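7 November 2025 - bread table, tray and basket

Setting out the snack table again with the Okard crockery. Same brown top as before, wiped down first. The far end still has a slight crease in it and I have left that alone. Items on the table: pale green tray, pink plastic basket, pink plate, one yellow piece. All the bread and cake is individually wrapped and stays wrapped.
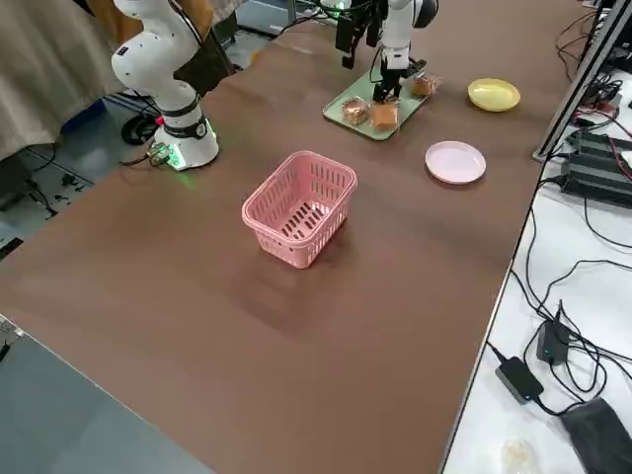
The Fukuda cake bars are the awkward ones. The wrapper is longer than the cake, so the footprint on the tray is decided by the crimped ends. Weighed one bar on the bench scale: 60 g with wrapper. The tray takes three pieces with decent spacing. More than that and the film starts to overlap, and then lifting one drags its neighbour.

Layout notes for whoever sets up next:

- Tray at a slight angle is fine. Do not square it to the table edge.
- Larger piece towards a corner, smaller ones spread out.
- Keep the plates off to one side, clear of the tray.
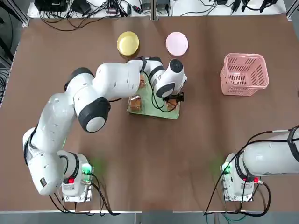 ## Basket

Basket is the Drellby one with slots along the sides. Inside length 201 mm against 200 mm on the label, so no complaint. Total load with bread came to around 710 g. Packed flat, the wrapped pieces come up close to the rim. Standing them on end wastes space and they fall over anyway.

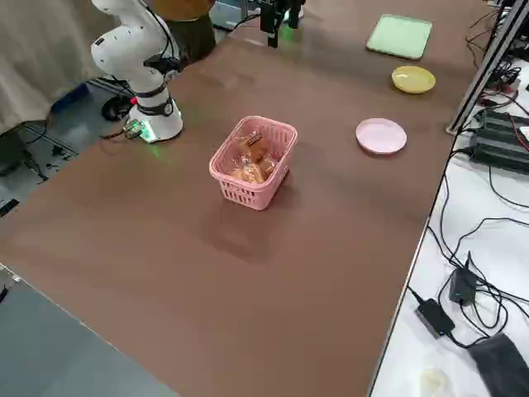 *Basket filled with wrapped bread, plate to the right, green tray at the back.*

To do: more of the small pieces from Faster, and check best-before dates on the current lot before Monday.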